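We started Malton Walks because we kept dragging our friends around the same streets and having the best time doing it. Shahram Shirazi had moved to the old harbor quarter, Zoia Antoniuk was born there, and between the two of them they knew every bakery, back stair and courtyard cat. One Sunday in May, 9 people showed up instead of the usual four, and that was that – we had a walking company!

## What we do

We run small-group walks through Malton's older neighborhoods, from the fish market up to the Stirau steps. Groups are capped at nine (a nod to that first Sunday), and most walks last two hours. The long one, out past the Suvero gardens and along the canal, takes up to six with a lunch stop, and we love it so much that we fight over who gets to lead it.

Marta Hladun handles the food walks and will talk you into a second pastry. Arsen Lysenko does architecture, mainly tiles and doorways, and he has a soft spot for the tenement blocks on Tambunan Street. Ask him about the balconies. Bring a snack.

## Our street archive

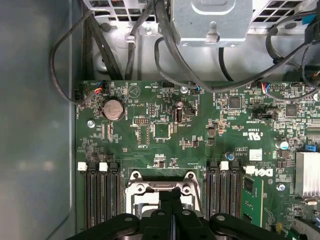 Old photos of the neighborhood are a huge part of our walks, and Hryhorii Tymoshchuk looks after all of them. Neighbors have lent us more than 500 prints so far, and he scans each one and hands the original straight back. If your family has pictures of the market before the new roof went on, he would be thrilled to see them.

## Come and say hello

Our door is at the bottom of the Stirau steps, next to the key cutter. We're in most mornings before the first walk, and the coffee is on.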